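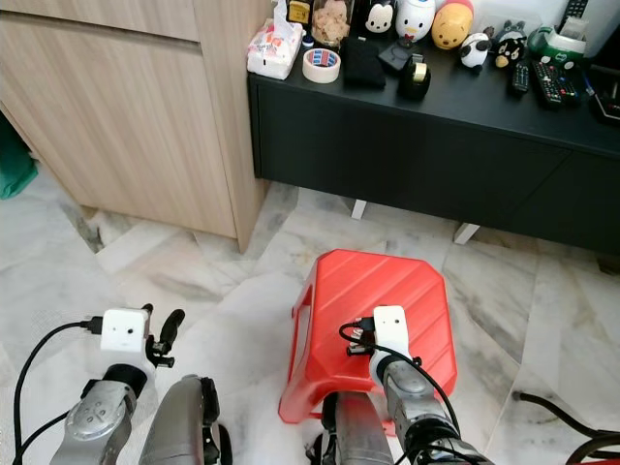 Household Organisation, Unit 4: Low Furniture, Surfaces and Floors

Filed under: Course notes | Home and Interiors
6 min read

These notes go with the July session taught by Fenna Van Hecke and Clifford Arsenault. Bring them to the practical, along with the room sheet you filled in for Unit 3. The reading from Karlijn Van Rooij's booklet is pages 24 to 30.

1. What this unit covers

Unit 3 dealt with wardrobes and closed storage. We now move to the parts of a living room that are in use all day: the tops of low cabinets, small movable seats such as stools, and the floor between them. They are treated together as things travel from one to the next. A parcel is opened on a stool, the tape is put down on the nearest cabinet, and the packaging ends up on the floor.

2. Terms

Landing surface. Any flat top between knee and chest height within reach of a walking route. Low cabinets, window sills and the arms of wide sofas all count.

Resident item. Something that has been given a place on a surface and is used there. A pack of tissues is a common one.

Passing item. Something put down on the way to somewhere else. Packing tape, post, keys, chargers, receipts.

Floor line. The strip of floor directly in front of a piece of furniture, as deep as its door or drawer needs to open fully.

Light seat. A stool or folding chair that can be lifted with one hand. Plastic stools are the usual case and will be used in the practical.

3. Low cabinets

A long low cabinet collects more than a tall one. The whole top is in reach, and there is nothing above it to stop things being stacked. In the Talbridge flats we used for last year's coursework, the low cabinet was the fullest surface in most living rooms, ahead of the dining table.

The method is the same as for a shelf, with one change at the start:

Clear one end only. Do the end nearest the door of the room first.
Sort what you lifted off into resident and passing items.
Wipe the cleared part and let it dry.
Put the resident items back, against the wall, with the tall ones at the end.
Take the passing items to where they belong before touching the other end.

Students often clear the whole top in one go. On a short cabinet this is fine. On a long one you finish with a pile on the floor and nowhere to sort it, and the pile goes back up more or less as it was.

Dark tops show dust sooner than light wood grain and need a dry cloth between washes. If the cabinet stands on legs, look underneath as well. The gap is easy to forget, and a flat mop head should go through it without moving the furniture. If it won't, write that on the room sheet.

4. Drawers and doors below

Many cabinets have a drawer along the top and a larger door underneath. The drawer is the better home for passing items that keep coming back. Tape, scissors, pens and spare batteries can share one drawer if it is divided. Clifford uses the Koster trays, which are shallow and can be cut down, but any small boxes will do.

Keep the space behind the large door for bulky things that are needed less than once a week. A door that opens on to a clear floor line gets used. A door with a stool or a bag in front of it does not, and whatever would have gone inside stays on top.

5. Stools

A light seat is useful because it can be moved, and for the same reason it rarely has a fixed place. For the room plan, give it two: one where it is used and one where it rests. Mark both. The resting place should be off the floor line of every cabinet in the room.

Points to check on a plastic stool:

All feet touch the floor and it does not rock.
The top is free of cracks, with extra care at the edges and corners.
Raised patterns on the seat are clean. Ridges hold dust and dried spills, and a soft brush works better than a cloth.
The undersides of the feet are free of grit.

The last point matters on hard floors. Tile will usually stand up to it, but a polished finish may mark. Lift the stool when you move it — don't push it with your foot.

A stool can serve as a side table for a short job. It should not become a permanent one. If things are still on it at the end of the day, list them on the sheet as you would for any other surface.

6. Hard floors and cables

Marble and marble-patterned tile are cleaned with warm water and a neutral cleaner. No vinegar and no lemon on real stone. If you don't know whether it is stone or ceramic, treat it as stone.

Sweep before mopping, and work from the far wall to the door. White and grey patterns hide fluff very well, so look along the floor from a low angle with the light on before you decide it is clean.

Loose cables are to be picked up before sweeping. Run those that stay along the wall or behind furniture, never across a walking route. Bags and cloths hanging beside a cabinet also need lifting, or the corner behind them gets missed.

7. Practical

Work in pairs. Jolien Smits will hand out the kits (two cloths, a soft brush, a tape measure, one divided tray). Each pair takes one low cabinet, one stool and the floor in front.

a) Draw the cabinet top from above and mark every item R or P.
b) Measure the floor line with the doors open.
c) Clear and reset one end following section 3.
d) Choose the two places for the stool and try both with the doors open.
e) Redraw the top.

Hand in both drawings. They needn't be to scale but the labels must be readable. The sheet is marked out of 100, with 30 for the first drawing, and marks are lost for items left without a letter. Amirhossein Ghaffari is marking this unit, so questions about marks should go to him.

Pairs who missed Unit 3 can use the blank room sheet in room 737. Please put the folder back on the shelf.

8. Before next time

Choose one landing surface at home and leave it as it is. Note what is on it in the morning and again in the evening, for three days. Don't tidy it in between. Unit 5 starts with these lists.

12 shares | 3 comments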